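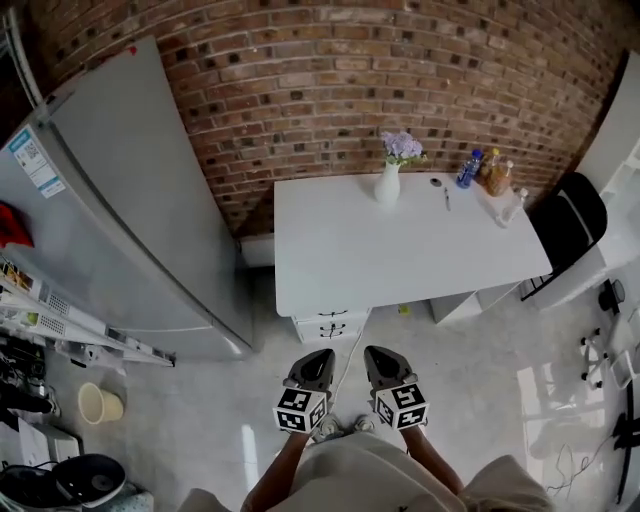
Preparing a Kitchen Corner for Recording Household Demonstrations

Home | Kitchen | Workshop | Recording at Home | Contact

Reading time: 2 minutes

Kellow publishes these tips for households that record everyday tasks with handheld grippers. The recordings serve as examples for a learning system, and the condition of the room affects how useful they are.

Before recording

Choose a table that can be approached from the front. A few ordinary items, such as a vase, a pen or a water bottle, are sufficient for a first session. Bottles that will be lifted should be closed tightly.

Route cables along the wall where possible. A cable that must cross the floor should be taped flat. Stands with wheels should be locked or moved clear of the walking path.

Check the marker cubes on both grippers. Wipe them with a dry cloth and confirm that sleeves do not cover them. Glossy tabletops may reflect a window, and a blind lowered halfway is usually enough to correct this.

During recording

Begin each demonstration with both grippers raised and open. Complete one task per recording: move the bottle, return the pen, or close a drawer. Work at a normal household pace. If an item is dropped, finish the motion and mark the recording as a retry.

Rearrange the items after every 20 demonstrations. The Ustby kitchen set now holds 1,271 accepted recordings, and those with varied starting positions have been the most useful.

After recording

Wipe the gripper jaws before storage, particularly after handling oil bottles. Keep the grippers away from the stove.

Comments (3)

Painter's tape lifts off our concrete floor cleanly. Duct tape did not.

Does a retry count toward the 20?

We count only the clean ones and rearrange a little early.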